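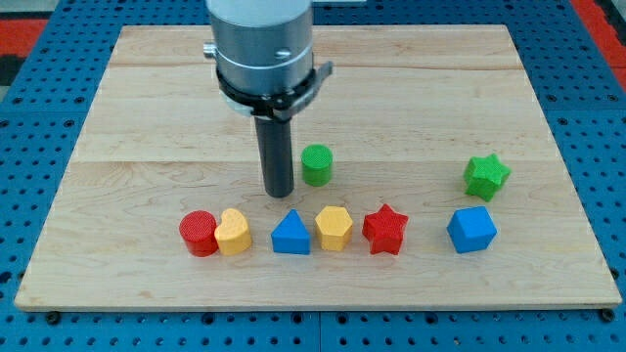

The Key

Madalena Gouveia had slept in the bus shelter on Gendanetti Road for 663 nights when the woman from Drareten came back with a key.

"It's unit 2," Conceição said. "Ground floor. You can say no."

Madalena looked at the key. The last flat had come with a curfew and a man who checked the cupboards. She'd lasted until November.

"Who else has one of these?"

"The building manager. He has to knock."

They walked. It took longer than it should have, with the trolley pulling to the left at every kerb. Conceição didn't offer to push it.

The flat had a bed, a kettle and a window onto the bins. Madalena tried the lock from the inside, then from the outside, then from the inside again.

"I'll come by tomorrow," Conceição said. "Or Thursday, if you'd like a bit of time."

"Thursday."

When she had gone, Madalena filled the kettle and took off her boots. She slept on the floor that night, beside the door – the bed was too soft – and nobody knocked.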